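How to Send Your Cards by Mail for a Signature and Get Them Back in Good Condition

By Hanane Hajji

I started to collect signed cards when I moved to this country and my neighbor gave me a shoebox of old football cards. I did not know any of the players. Now I know many of them, and my log has 64 cards that came back signed. I made most of the mistakes already, so maybe you can make fewer. This page is for people who send to retired athletes at a home or office address. Teams have their own rules and I do not cover them.

What you need

Two envelopes for each request. The outside one should be a little larger than the return one, so you fold the return envelope only one time or not at all.
Stamps for both directions.
Penny sleeves and semi-rigid holders.
Painter's tape, the blue kind.
Plain paper and a pen that does not smear.
A notebook or a spreadsheet.

Step 1. Prepare the card

Many modern cards have a glossy surface, and the ink makes small drops on it and does not stay. Collectors call the fix "prepping." Put a very small amount of baby powder on the card, rub it softly with a cotton ball in circles, then wipe all of it away with a clean cloth. Do not press near the corners. Old cards with a matte surface do not need this. Custom cards depend on the paper. I print mine on matte stock from Daner and I never prep them.

Think also about where the signature will go. A dark uniform on a dark background leaves no place for blue ink. If you make your own cards, keep a light area in the lower third.

Step 2. Write the letter

Write by hand if people can read your handwriting. Keep it to one page. I say who I am, one thing I remember or learned about the career of this person, and what I am asking for. If you want a name written on the card, spell it in capital letters. With my name this is very necessary, I have one card that says "To Hanna" and one that says "To Hank."

Do not copy the same letter for everybody. Do not send more than 2 cards in one request. Some people send ten and this is the reason some signers stopped.

Step 3. Pack it

Put each card in a penny sleeve and then in the semi-rigid holder. I put a small sticky note on the holder with the player's name. Close the top with painter's tape and fold one end of the tape over itself, so the signer has something to pull. Please do not use clear tape. An older man in Sellatby with stiff fingers should not have to fight with your package.

Write your own address on the return envelope in both places, as sender and as receiver. If it is lost it still comes to you.

Step 4. Check the postage

A semi-rigid holder makes the envelope hard to bend, and a hard envelope may cost more than a normal letter. Take the complete package to the counter the first time and ask them to weigh it. Then ask the same for the return envelope alone, with the cards inside. Write down both numbers.

Step 5. Keep a log

My columns are: name, address used, date sent, what I sent, date returned, result. I use the free Trilgate template, but a paper notebook is also fine. My fastest return took 55 days less than my slowest one in the same month, from two men who played on the same line, so do not worry after three weeks.

If it comes back "return to sender," mark the address as bad and tell other collectors. The Makhubela address list has 3,365 entries and it stays correct only when people report.

Step 6. When the card comes back

Open the envelope from the short side with scissors, slowly. Let the card rest face up for one night before you put it in a new sleeve. Then send a thank-you note. It needs one stamp and no return envelope. 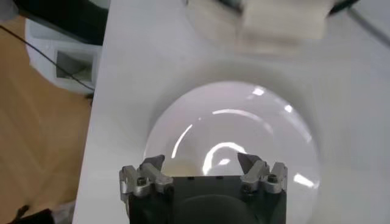
White bowl on the white table, with the gripper in front.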